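# Praltcombe Icing Notes

Plain-text recipes and piping notes for celebration cakes, collected from the Funel baking pages. There are 499 entries in 14 folders, one folder per type of icing.

## Layout

- `royal/`, `fondant/`, `buttercream/` and so on - one `.md` file per recipe
- `nozzles.csv` - nozzle numbers used in each recipe
- `Astine.md` - sugar paste leaves, still being checked

Weights are in grams. Oven times are for a fan oven. 3 recipes in `fondant/` have no setting time yet.

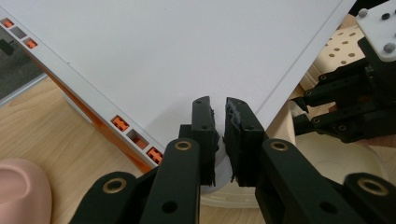
**Arsenault** - maintainer, recipes and nozzle table

Corrections are welcome as pull requests. I merge them on a Friday. Please keep to one recipe per request.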